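Coutinho Bathroom Refurbishment Grant
Progress report, second period
Prepared by Nayara Marinho for Luana Rocha, Asura Housing Fund

Scope

The report covers work at the Coutinho guest house between the January review and the close of the present period. The grant pays for hot water supply, drainage and ventilation. Decoration and furniture are met from the owner's own budget and are mentioned only where they affect the programme.

Hot water

The old cylinder has been drained, disconnected and taken off site. Its replacement, a 900 litre unit supplied by Jindico, stands on the new plinth in the plant room and was commissioned by Demetrio Valcárcel. Flow temperature held steady during the commissioning run. The secondary return pump was noisy on first start and was bled twice before the noise stopped. Pipe lagging is complete in the plant room and along the ground floor corridor. The riser cupboard on the first floor is still unlagged, as the correct bore was out of stock.

Two isolating valves in the original drawings were found to be inaccessible once the joists were exposed. They have been moved to the corridor side of the wall and the drawings reissued. There is no cost to the grant.

Drainage

The soil stack on the north side was replaced in full. The survey had allowed for partial replacement, but the cast section below the first floor had corroded at the joint and would not take a coupling. The additional length was charged to contingency with the Fund's agreement by email. Falls on the branch pipes were checked by Ikhsan Mangundap before the floors were closed. One branch was relaid.

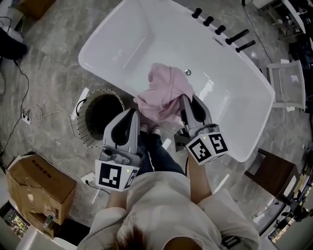 Will the bathrooms be open to guests before the ventilation work is finished?
The rooms stay closed until the extract fans have been tested, and the owner has accepted the loss of bookings for that time.

Ventilation

The fans are a Hulex inline model, mounted in the loft and ducted to roof terminals. Four have been fitted. Electrical connection is waiting on a revised circuit schedule, which Vanderleia Cavalcanti is preparing. The first version placed the fans on the same circuit as the corridor lighting and was returned for correction. Fire collars have been installed where ducts pass through the loft floor. The building control officer has asked for photographs of each collar, and these will be sent with the completion documents.

Condensation readings taken in the top floor rooms before the work began are held on file. A second set will be taken after the fans have run through a full month of occupation, so the comparison will fall outside the present grant period. We ask that the final report be accepted without it and that the readings follow as an addendum.

Expenditure

Spending on hot water is in line with the budget. Drainage is over, for the reason given above. Ventilation is under at present but the electrical invoice has not been received. Taken together, the three headings remain within the total award, and no further call on contingency is expected. Copies of paid invoices are in the annex, in order of receipt.

Outstanding items

Lagging to the first floor riser
Revised circuit schedule and fan connection
Airflow test and certificate
Making good around the north stack at ground level
Operating manual for the cylinder, requested from Jindico

Next period

The fan connection decides the remaining sequence. If the schedule is approved as submitted, testing can follow directly and the handover visit can be arranged with the Fund. The site is open from 8 am and visitors should report to the side entrance, as the front steps are being repointed under a separate contract.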